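Chapter 4
Sound in the Fiction Film

Before you begin

Choose one film you know well and play its first ten minutes with the picture covered. Write down every sound in the order in which you hear it. Keep this list, as you will need it for the exercises in section 4.3.

4.1 What the audience hears

When people leave a cinema, they talk about the actors, the story and perhaps the songs. They seldom talk about the footsteps. Yet almost every footstep in a fiction film has been chosen by a person whose work is to decide how a shoe should sound on that floor, in that room, at that moment of the story.

In this chapter we divide film sound into speech, music and effects. The division is old and it is not perfect. A crowd which shouts in a street is made of voices, but the sound editor usually treats it as an effect. A radio playing in a kitchen is music, but the characters can hear it too, and they may even turn it off. We shall come back to these border cases in section 4.4.

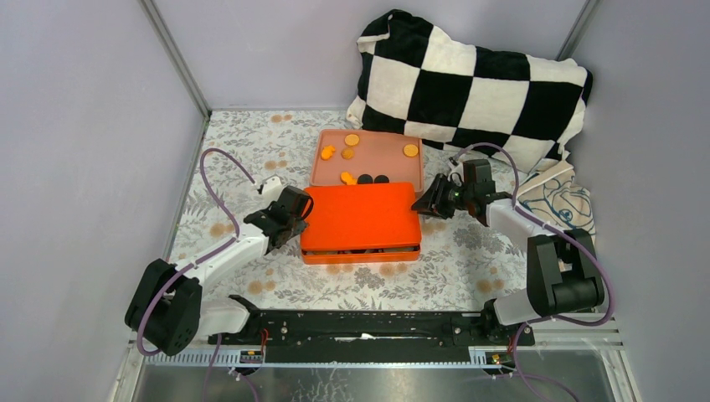
Our main example is Clavcombe, a drama set in a fishing village during one winter. It has 56 scenes, and in 10 of them there is no speech at all. The first time I showed it to a class, several students were sure that these scenes had music. They do not. What the students remembered as music was the wind in the harbour ropes, which the sound team had tuned slightly so that it rises in pitch whenever the boat Riis comes near the shore.

This kind of effect works on the viewer slowly. If it is too loud, we notice it and begin to think about the sound and not about the people. If it is too soft, it is lost under the dialogue. The mixing notes for the film list 2970 separate effects, and many of them last less than one second.

4.2 Recorded on the set or added later

Sound recorded during shooting is called production sound. It keeps the true breath and rhythm of the actors, and for this reason many directors prefer it, even with small faults. The comedy Ernuveo was made in the opposite way – all its dialogue was recorded again in a studio after the shooting had finished. Listen to the market sequence, where 300 extras fill the square and still every whispered word of the two lovers is clear. In a real square we could not hear them.

Compare this with the station scene in Plascombe, in which a passing train covers half of the father's answer. The director kept it so. As you read the next section, ask yourself what the son has heard, and what only the audience believes that he has heard.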